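# Campbell plant club adds 294 succulents to its seed bank

The cactus and succulent club in Campbell has finished the first full list of its seed bank, and the number is bigger than the members expected. The shelves in the meeting room on Stesik Road now hold seed of 294 different species and forms, most of them from small South American cacti.

The work began in March, when Huguette McIntyre offered to check the old paper packets against the labels in the greenhouse. Many packets had only a collector's number, and a few had a name that botanists stopped using long ago. She was helped by Ramil Estrella, who grows Rebutia and Lobivia at his home in Momdale and knows the older names well.
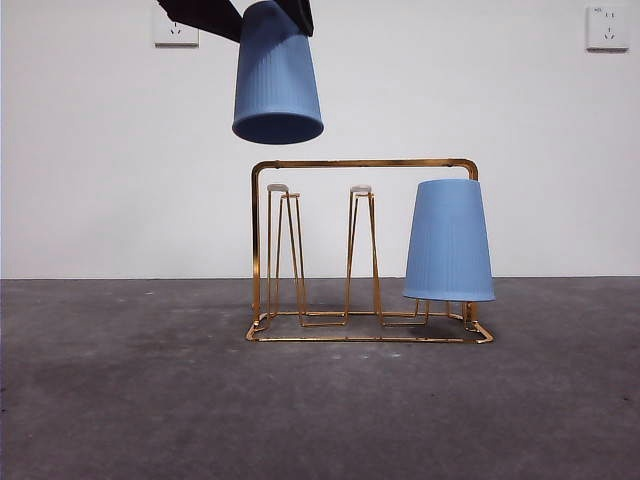

*Reading time: 2 minutes*

"We found the same plant under four names, and also four plants under the same name," McIntyre told members at the evening meeting. "Both of these problems take a long time to correct."

Every packet was given a new code, the year of harvest and the name of the grower. Seed older than 8 years was put in a separate drawer. It will not be offered for sale, but members may ask for it without payment if they agree to report how much of it comes up.

A small germination test was made in April with seed of Mammillaria and Gymnocalycium. From 1000 seeds sown, 755 had sprouted by the end of May. The best results came from seed harvested last summer. The weakest came from one old batch of Frailea, which was added to the test later and is not in the total. Frailea seed is known to lose its strength quickly, so this was not a surprise.

Eirini Zervas, who edits the club's newsletter, is preparing the list for print. It will show both the present name and the older ones, so that growers with old labels can still find their plants. A separate page will explain how the club cleans seed from sticky fruits — a question that new members ask every year.

The list will be ready in September. Orders open at 7 p.m. on the night of the September meeting, and members who cannot come may send their order by mail to Zervas. Seed from the Fleltier collection, given to the club last winter, is still being cleaned and will be added in the spring.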